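Tape Hiss and a Borrowed Accordion

Posted in May, at an hour when I should have been asleep

So I finally finished the side-long piece! The one I've been muttering about since winter, with the accordion drone and the ferry horns. It's called Terkby, after the place where I recorded most of it, and it runs exactly as long as one side of a 90-minute cassette, minus a bit of leader at the front.

I went up there with Tyra Haugen, who plays in a duo called Haltard and has the best ears of anyone I've ever stood next to in a field. We had two recorders, one pair of decent microphones and one pair that hums if you look at it wrong. I used the humming pair far more than I expected. There's a low note in it, a little flat of B, and once I tuned the accordion part to sit against that note the whole middle section opened up. I played it back in the car and yelled.

The accordion belongs to Valter Dalen, and it is a monster. Big wheezy bellows, one reed that speaks late, and a smell like an old church coat closet. Valter told me I could keep it until the summer, which I'm choosing to interpret generously. If you hold two keys down near the bottom and barely move the bellows, you get this slow beating sound, almost like somebody walking upstairs in another house. I have 51 takes of that. I love every one of them, though only four made it in.

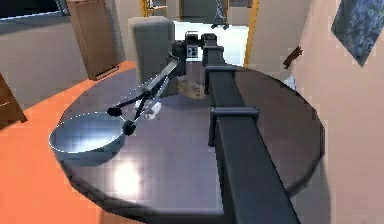

Mixing took forever, mostly my own fault. I kept the horns too loud for weeks. Kianoush Dehghan came over one evening, listened to the whole thing lying on the floor, and said the horns should arrive the way weather does. I took them down by 10 decibels and moved the first one later, past the point where you've stopped waiting for it. So much better!! I went back and did the same thing to the gravel footsteps, and then had to undo half of it the next morning, when I could no longer hear any gravel.

The bit I'm proudest of is the ending. Tyra hums one long phrase, we bounced it down to tape and back again until the words you think you hear in it have gone soft, and under that is the rain on the shed roof (a tin roof, glorious). No reverb anywhere. I had some on there, a nice one too, and took it all off.

Roald Solberg is dubbing the cassettes for his label, Forsberg. There will be 127 copies, each with a hand-stamped cover, and the stamps are already cut. I've seen a test print in dark green and it's beautiful, slightly crooked in a way I hope he keeps.

Next up, I want to try something with voices only, probably short pieces, three or four minutes apiece. Tyra has already sent me a recording of her aunt counting stitches, and I've listened to it all week.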